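HOUSEHOLD WATER AND WASTE - WEEK 3 HANDOUT
Domestic Resources module, evening group

Read before Friday. Bring the Griltum worksheet, we didn't finish question four and it feeds into this.

Recap from last week. Households don't use water evenly. Two peaks, morning and early evening, and the pipes, tanks and pumps all have to be sized for the peak and not for the average. Most of you got this. A few still dividing the daily total by 24 and stopping there - that gives you the mean flow and nothing else.

Direct use = what comes out of the tap. Indirect use = what went into making the food, the clothes, the packaging. This week mostly direct, with a bit on packaging at the end.

The Tokstead figures
Small town survey, metered homes only. Mean for the households in the sample was 452 litres a day. Remember this is per household, NOT per person. Household size varies a lot so you can't compare two streets until you've divided through. The highest single reading was 2180 litres in one day, which the survey team put down to a leak on the supply side. Leave it in or take it out? Argue either, but say which you did and show what it does to the mean. Median hardly moves.

Sample was 60 homes. Fine for teaching, thin for policy. Also self-selected, people had to agree to a meter reading every week, so probably keener than most.
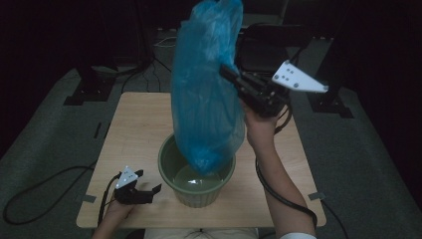

Meters: the old ones under-read at low flow. A dripping tap may not turn the dial at all. So the recorded figure is a floor, and small constant leaks go missing from the data. Come back to this when we do Portela, where the meters were all replaced half way through and the graph has a step in it. The step is not people using more water. Two essays last year said it was.

Bucket tests
Cheapest way to measure flow at home. Known volume, stopwatch, divide. Do it more than once and take the middle value. Errors come from:
- starting the watch late (everyone does)
- reading the level at an angle
- someone else running a tap in the house
- not knowing the real volume, the number moulded on a bucket is often to the brim and nobody fills to the brim
Units! Litres per minute please. If your shower comes out at 400 you have multiplied where you should of divided.

Worked one: 9 litres in 90 seconds. 90 seconds is 1.5 minutes. 9 / 1.5 = 6 litres per minute. That's it, no more to it.

Greywater
Water from basins, baths, washing machines. Not toilets, and kitchen sinks usually counted seperately because of the fat. Can go on the garden fairly quickly, should not be stored for long. Soap and salts build up in clay soils. Don't put it on salad leaves. Rules differ by area so look up your own, I won't ask about them in the test.
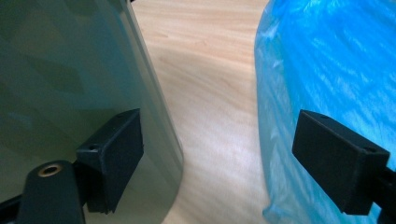 PACKAGING AND THIN PLASTICS

Bags and film weigh next to nothing, so they look tiny in any table done by weight. Count items or area and they look huge. Same rubbish, different story. Always check the unit before quoting a percentage.

Why film is awkward to recycle: tears, tangles in sorting machinery, gets dirty easily, and different plastics look alike. Washing it uses water, which links back to the first half. Is it worth rinsing? Depends how - leftover washing up water yes, hot running tap harder to defend.

Reuse comparisons: a heavier bag has to be used several times before it beats a thin one. How many depends on the study and on what they counted. Tadoment reading (pages 3 onwards) gives one method, skip the appendix. Look at where they draw the boundary, e.g. is transport in or out, is second use as a bin liner counted.

For Friday
One bucket test at home, cold tap only, written up on a single side. State your volume and how you know it. Plus a paragraph on the 2180 reading. Spare worksheets in the tray by the door.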